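Right, hello everyone, can you hear me at the back? Good. I'm going to talk about the vote at Levberg, where 2791 of us had ballot papers and Karlijn De Graaf got back in as branch president by 35 (slow down here, let the number land).
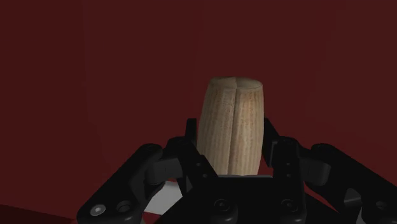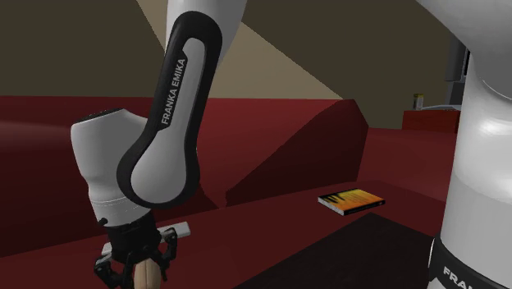
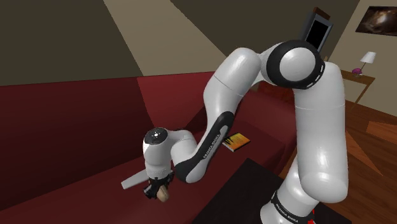
So, turnout. It was up on May, which I put down to Femke Van Acker ringing people every evening for eight weeks! Ask who here got a call.

Then the Hendriks pay claim. Mention the shift allowance, skip the pensions bit if we're running over. Finish on the Clokex reps' meeting and take questions.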